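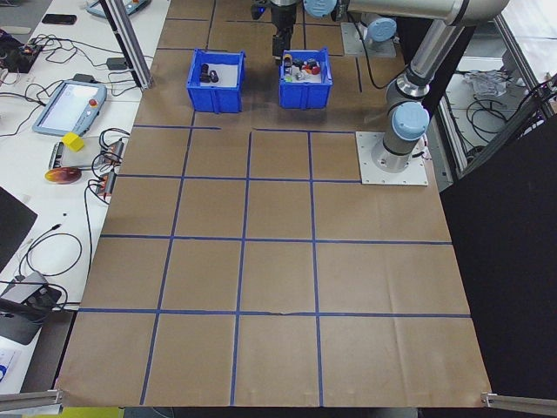
So I finally opened the Pultinitz red last night, the one Min-kyu Heo talked me into when we were in Branedham in June. Ten quid! I'd been putting it off because the label is dreadful (sorry, but it is) and I'd decided it would taste like jam. Well, it's lovely. Sour cherries, a bit of pepper, and much better after two hours in the jug. We had it with sausages and lentils and there wasn't a drop left for the gravy. I'm trying their white next, if the shop still has any.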